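Speaker notes, Tuesday evening club talk
By Tumelo Mofokeng
May

Start with hello, thank Jacobus for sorting out the projector, and ask who here has ever programmed an arm before. Wait for hands. Don't rush this bit, I always rush it.

We're the Clornstead robotics club and our project this year is called Nkuna. The job sounds small: get one big arm to tidy a workbench. Everything happens in simulation, so a crash costs us a restart and a bit of pride (go on, mention my first week). I love this project and I'd like you to leave wanting to try it on your own laptop tonight!

Explain the task. The arm gets the name of a tool, has to find it among the clutter and then plan a way in from above. Each try has a limit of 15 seconds. Jacobus Ngubane wrote the planner, I did the scoring, and we argued over both for most of the spring term.

Next slide, two views of the bench. Let people look before talking.
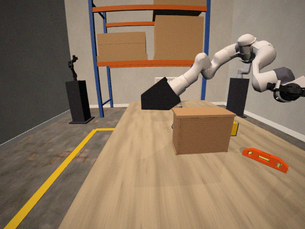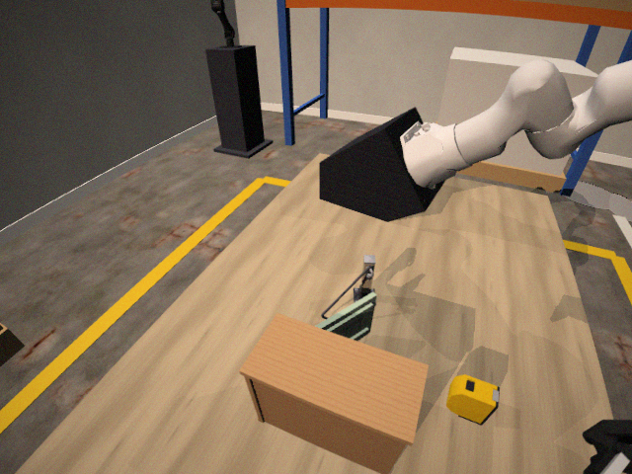
Caption: The Nkuna bench in simulation. Spirit level beside the wooden box in the first view, yellow tape measure beside the cabinet in the second.

Point at the level first. It's long and thin, so the angle of the wrist matters a lot, and the planner has to work that out before the arm comes down. Then the tape measure, a chunky little thing. Ask the room which they'd rather pick up with two fingers. Let them argue!

Then the green plate in the second view, partly hidden behind the cabinet. This is my favourite problem in the whole project. How much of a thing do you need to see before you know what it is? Show the scoring sheet here if there's time. We ran 400 tries over the term and 220 passed, and I'm properly pleased with that, because our first planner couldn't get past the box at all.

Talk about shadows for a minute. The arm throws them over the tabletop and our early finder kept treating the dark shapes as objects. Jacobus fixed it over one weekend by training on more lighting set-ups. Ask him to stand up and explain, he'll do it better than me.

Finish with how to join in. Beginners start by moving one joint, then write a simple reach, then have a go at the level. Sign-up sheet is by the door. Questions, then leave the simulator running so people can come up and drive.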